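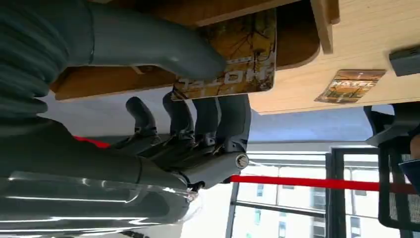

Photo: Bleddyn Nicholas, wrist camera

Koo hand pictures and cost notes: README

Last updated 25 August 2025

Hi! I'm Bleddyn, and I put this folder together while I was working out next year's equipment budget (the request is due in December, and I'd like to be early for once). It holds wrist-camera stills of our hand and arm at work, plus a spreadsheet of everything we've paid for or been quoted. If you're planning a similar purchase, help yourself!

What's in the folder
stills/ wrist-camera pictures, 600 files
costs.csv one row per item, 11 rows so far
quotes/ PDFs from Golico and Stilero, prices only, contact details removed

Flat, thin things are where I'd start if you're choosing a hand. Cards and plastic sheets are what we handle most, and they decided which fingertips went on the list. Ask the seller for a trial with your own objects before you sign anything.
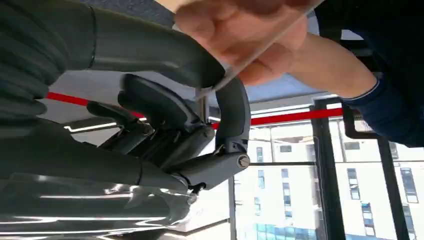

Hand and clear sheet, with a person holding the sheet from above.

About the money. The hand itself was the easy line to fill in, and then came all the small stuff I hadn't planned for: spare fingertips ($420 for a set from Golico), protective covers ($100 from Stilero), cables, a second mount for the camera. I've put those in their own column called "extras" so you can sort by it. Shipping is in there too, but sales tax isn't, so add your own.

I still have no quote for a service contract. Esmont promised me one and I'll add the row when it comes in.
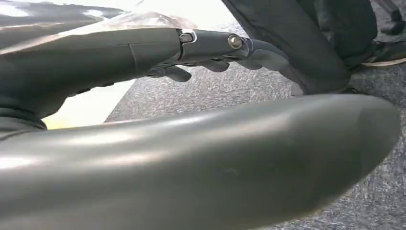 Low view over the carpet, fingers close to a pant leg.

Floor space deserves a row in your plan as well. I've left it blank in costs.csv (our rent comes out of a different budget), but people do stand right next to the arm here, so measure with them in mind.

Known gaps
Item 7 has the price with no currency. It's US dollars.
Stills aren't sorted by time or by task.
No depth data, sorry!

Use the files however you like, and send me corrections if you spot a wrong price.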